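Handwritten measurements on the wall behind the bed: paint over them or wash them off first?

Posted by Clotilde Langlois in Walls and Paint
1228 views

I moved into a furnished room in January and the wall along the side of the mattress has little handwritten numbers on it. I assume the last person was measuring for a shelf. The wall is plain white and otherwise fine.

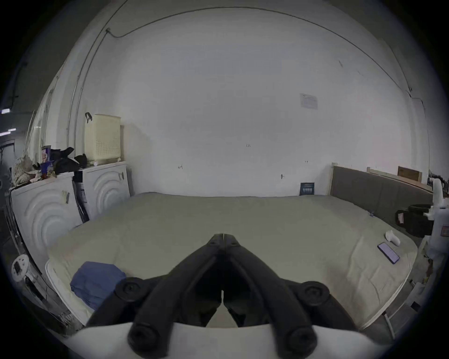
My landlord says I can do what I like as long as it ends up white again. I have half a can of Ovden white that was left in the closet. Can I just roll over the marks, or will they show? I would also like to avoid taking the whole bed apart, because the mattress is heavy and the room is narrow.

Marama Halliday
Don't roll straight over them. Ink can bleed through wall paint, red ink worst of all, and it may come back after the second coat. Try a damp cloth with a drop of dish soap on one mark. If it smears, stop and let the wall dry. Then dab a stain-blocking primer on each mark with a small brush, wait 2 hours or whatever the can says, and paint.

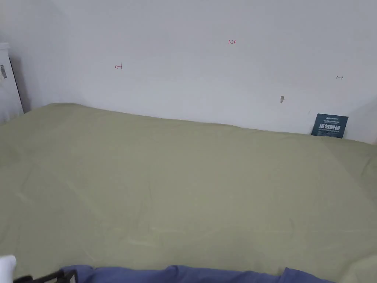 Fill any holes or dents before the primer. Use a little filler, sand it flat when dry, and wipe off the dust. For the bed, pull the mattress out 50 cm and cover it with an old sheet. You can kneel on it to reach the wall. Put the phone and anything else loose somewhere else first.

Florian Arnaud
Magic eraser. Worked for me on pencil.

Glenys Ellwood
The eraser left a shiny patch on my matte wall, so test it low down where the mattress will hide it. I also wouldn't trust the old can until you've tried it on that same spot. Whites are all different. I touched up one wall with leftover paint and had to redo it corner to corner with a 6 inch roller.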